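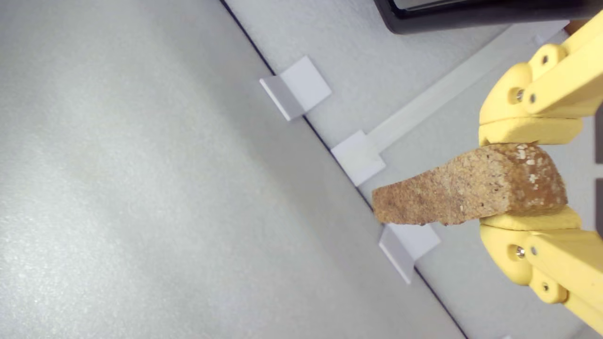 Bread held between the finger pads, Greniline cell

Thread: Pad hygiene and grip limits for bare bread -- what do you write down?

oltside_ops
I'm redrafting our handling rules for unwrapped bakery items. The current sheet says "inspect gripper before use" and leaves it there. The photo is from the Greniline cell. The bread is compressed slightly where the pads meet it, and our sheet has no limit for that. What do other sites specify?

kettering_m
Two separate rules. One for force, one for surfaces. We set force per product and lock it in the recipe, so an operator can't alter it on shift. Surfaces get a wipe every 300 picks and a full pad change at end of shift.

Azlan Wibisono
Pick count is the wrong trigger. A seeded loaf sheds far more than a plain white one. We clean on elapsed time plus product change, and the line lead signs for it.

kettering_m
Elapsed time ignores throughput. If the cell stands idle for an hour you clean a clean pad.

Azlan Wibisono
Then you have cleaned a clean pad. I can defend that at audit more easily than a counter someone reset.

femke_r
My concern would be the screws. In the photo there is a recess round the one nearest the pad on each finger, and recesses hold crumb. At Urnis our rule is that any recess in the food zone is either filled or on the strip-down list. A wipe won't clear it.

oltside_ops
Noted. Strip-down is every 12 weeks at present.

femke_r
Too long for bare product. Ours is 4, and we check fastener torque on the same visit. A loose screw above food is a foreign body incident, so use captive fasteners if the supplier will do them.

grip_and_go
Is anyone really rejecting bread over a slight dent? It springs back.

kettering_m
Some does. A crusty end will, an open crumb may not. Measure it: hold for 6 seconds, release, wait a minute, check against a gauge. Write down the result per product and the argument stops.

grip_and_go
Fair enough for sliced loaves. For torn pieces with no fixed shape I can't see what you'd gauge against.

Azlan Wibisono
Weigh the crumb left on a tray under the hold point. Shape doesn't matter then. The Sitompul handling guide we use in-house does it that way, section on irregular product.

oltside_ops
That would suit us. Draft so far:
- Force locked per recipe, change by engineering only
- Pads cleaned at product change and at a fixed interval (interval still open)
- Recesses and fasteners on the strip-down list, 4 weeks
- Crumb loss by weight for irregular pieces

femke_r
Add pad material and batch to the record. When a pad splits in November you will want to know which others came with it.

kettering_m
I'd still put a pick limit in as a backstop -- whichever comes first.

Azlan Wibisono
Whichever comes first I can live with, provided the counter needs a login to reset.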